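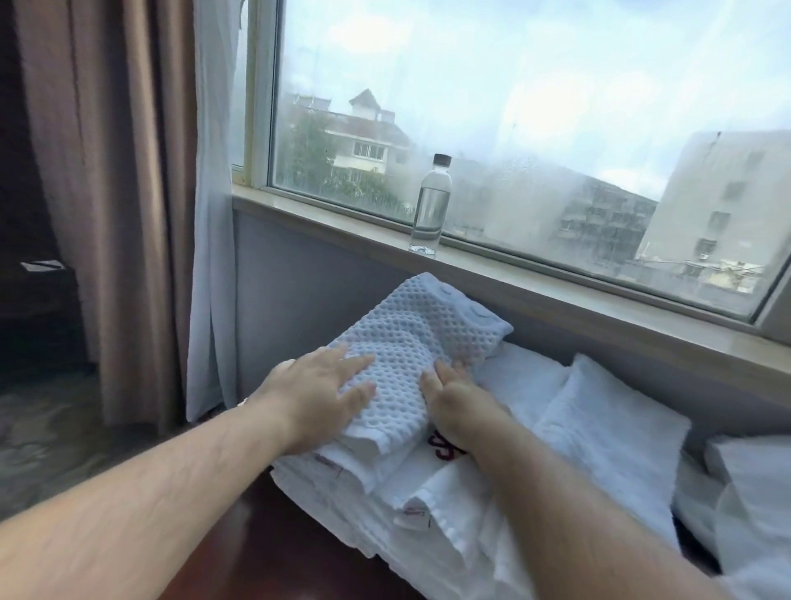

How often must the gripper pads of the Ternar folding cell be cleaned?

The pads must be cleaned after every 12 hours of running, and also each time you change from dark towels to white ones.

Ternar folding cell for towels
Clutau – equipment for hotel and guest house laundry
Page updated 27/10/2021

The Ternar is a small robot cell which folds dried towels and puts them on a stack. It is made for laundries where the towels are of mixed size and come from different houses. On this page we explain how to set it up and how to look after it. For prices and delivery please use the contact form.

What is delivered
Robot arm with two soft grippers
Folding table with fixed guard
Stacking plate, adjustable in height
Control box with touch screen
Set of spare pads and a pad brush

Setting up
The cell must stand on a hard and level floor. Turn the feet until the bubble in the level on the table is in the middle, then tighten the lock nuts. Leave enough free space at the back so that the door of the control box can open fully.

Before the first towel, teach the cell the height of the stacking plate. Choose Plate on the screen and move the arm down slowly until the pads just touch the plate. Press Save. If the plate is taught too high, the arm drops the towel and the stack becomes crooked. If it is taught too low, the grippers press too strongly and leave a mark in the fabric.

Each kind of towel has its own programme. The control box stores up to 99 programmes. For waffle fabric please choose a slower speed than for terry, as the raised pattern holds on the pads longer. A towel with a woven label at the edge should be laid with the label towards the operator.

Looking after the cell
Always switch off at the main switch and wait until the lamp is dark. Only then open the guard.

Brush the lint out of the pads in the direction of the grooves. After this, wipe them with a damp cloth without soap. Soap makes the pads slippery, and we receive many service calls which have only this cause.

The lint drawer is under the table. Empty it at the end of the shift. The small filter behind it can be washed with cold water, but it must be fully dry before it goes back.

The belt of the folding table should be checked every 3 months. Press it with a finger in the middle between the rollers. It may give by 2 mm. When it gives more, turn both tension screws by the same amount – otherwise the belt runs to the side.

Changing a pad
Loosen the clamp, pull the old pad forwards and push in the new one until it clicks. Teach the plate height again after each change of pads, even if only one side was changed.

Spare parts
Pads, belts and filters for the Ternar are kept in our store in Koswood. Pads from the older Minja cell have the same clamp but are thinner, so please do not use them here. When you order, write the serial number which is found inside the door of the control box.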